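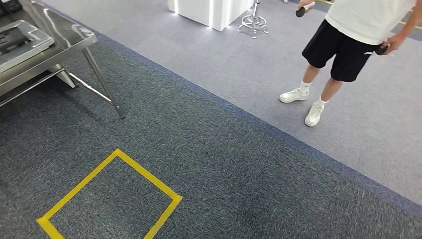
Figure 6. Steel table on carpet tiles, with lower crossbar.

4. Siting and levelling the work table

This section applies to the Skukeck range of free-standing tables when used with the Joo bench scale. Complete section 3 (Unpacking) before you begin. Two people are needed to lift the table.

4.1 Choosing the position

1. Choose a level part of the floor, away from doors, radiators and air vents. Draughts across the weighing pan cause the reading to drift.
2. Leave a gap of at least 20 cm between the table and the wall, so that the mains lead is not pinched.
3. Check that a 240 V socket is within reach of the lead. Do not use a coiled extension lead.

Note: Carpet tiles are suitable if they are firmly stuck down. Do not stand a foot across the join between two tiles. If this cannot be avoided, place a Fellow load pad under each foot.

CAUTION: Do not drag the table. Feet can catch on tile edges and the legs may be strained at the upper joint.

4.2 Levelling the table

1. Place a spirit level on the table top, parallel to the long side.
2. Slacken the lock nut on the lower foot at the low end.
3. Turn the foot anticlockwise, seen from above, to raise the corner. Stop when the bubble is central.
4. Turn the spirit level through a right angle and repeat.
5. Press down on each corner in turn. If the table rocks, adjust the foot that lifts.
6. Tighten all lock nuts with the 8 mm spanner supplied. Hold the foot still while doing so.

Note: On carpet the feet will settle under load. Check the level again after some 2 hours and readjust if necessary.

4.3 Placing the scale

1. Wipe the table top with a dry cloth.
2. Remove the transit screws from the base of the scale and keep them for future use.
3. Set the scale down gently, clear of the table edge, with the display facing the user.
4. Route the lead down the rear leg and secure it with the clips provided. The lead must not touch the weighing pan.
5. Switch on and allow the scale to warm up before calibration (section 5).

CAUTION: Do not sit or stand on the crossbar. It is a brace and is not rated for load.

4.4 If the reading will not settle

Check for draughts first, then for a loose lock nut. If both are in order, move the scale to the centre of the table and zero it again. Where the floor itself moves when people walk past, fit the Ulludano damping mat, ordered separately, and repeat 4.2 from step 1.

Faults that remain should be reported to the service desk with the serial number from the underside of the scale.

Section revised 20th December. Technical contact: Jin-sol Seok.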